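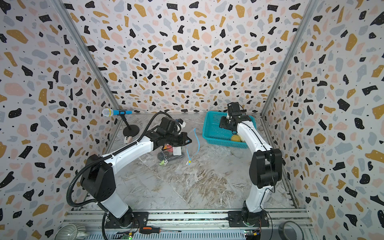

The foundation gave its money away once a year, in the last week before everybody went home, and Seon-mi Um had been waiting for it since spring. It was her first round as a reader. The company made Brusby pumps, three sizes of them, and put a slice of what it earned into a pot for local projects, and anyone on the payroll could sign up to read the applications. She had signed up so fast she misspelled her own name! She read them at lunch, she read them on the bus, she read one standing up in the lab with her elbow against the aluminum corner post of the cell, where the walls were covered in chips of black and mustard and pale pink like a spilled bag of candy, and she laughed out loud at a line about goats. She loved the goats. She loved nearly all of it, the crossed-out budgets and the grandmothers' signatures and the man who wanted a grant for one very good ladder.

"You can't say yes to the whole pile," said Eilif Strömberg, who chaired the round and had the other half of the pile on his knees.

"I've only said yes to most of it."

"Most of it is 882 pages."

"They're good pages!"

He held out his hand and she gave him the one she had been hiding under her sandwich. It was from Fliton, up the valley, and it was two paragraphs long. The village had a ferry landing and no ferry. What it had was Carter McKinnon, who rowed people across to the clinic in a boat called the Nanon, and Carter's shoulder was going. They were asking for an electric outboard and 300 feet of rope.

"What's the rope for?" Eilif asked.

"It doesn't say."

"Then we have to ask."

So she called, that same afternoon, with her coat already on. The phone rang and rang, and then a voice with a lot of wind behind it said yes, this was Carter, and could she hang on, he had Mrs. Benítez in the boat.

She hung on. She could hear oars. She could hear a woman explaining, very clearly, how she would have docked it herself. There was a bump, some thanking, a dog. Seon-mi sat down on the stairs outside the lab and found that she was grinning at the wall.

"The rope," Carter said, when he came back. "Right. That's for when the motor breaks."

"You'd pull the boat across?"

"They'd pull me. Tormod Viklund's on the far side, he's got a winch and nothing to do since November. We worked it all out. I just didn't think you'd want to read about Tormod."

"Oh, I want to read about Tormod," she said. "Please write me a page about Tormod."

It came the next morning, four sheets, both sides, with a drawing of the winch. She carried it down the corridor as if it might spill. Eilif read it slowly and turned it over and read the back, and at the drawing he took off his glasses.

"He's put a little hat on him," he said.

"I know!"

Eilif found his pen. He wrote the amount in the box, and then he stopped, and asked her whether she thought they ought to have life jackets too.

She was already dialing.

Reading time: 2 min

Comments

Vilgot Sjögren
I grew up by a crossing like this one and there was always a Mrs. Benítez. More Tormod please!!

pumphouse_reader
Did the goats get their grant? I need to know about the goats.

lakeside77
Read this to my dad, who rowed for years. He says 300 feet isn't much of a river, but he'd like the drawing of the winch.

We use cookies to remember your reading preferences. By continuing to browse you accept our cookie policy.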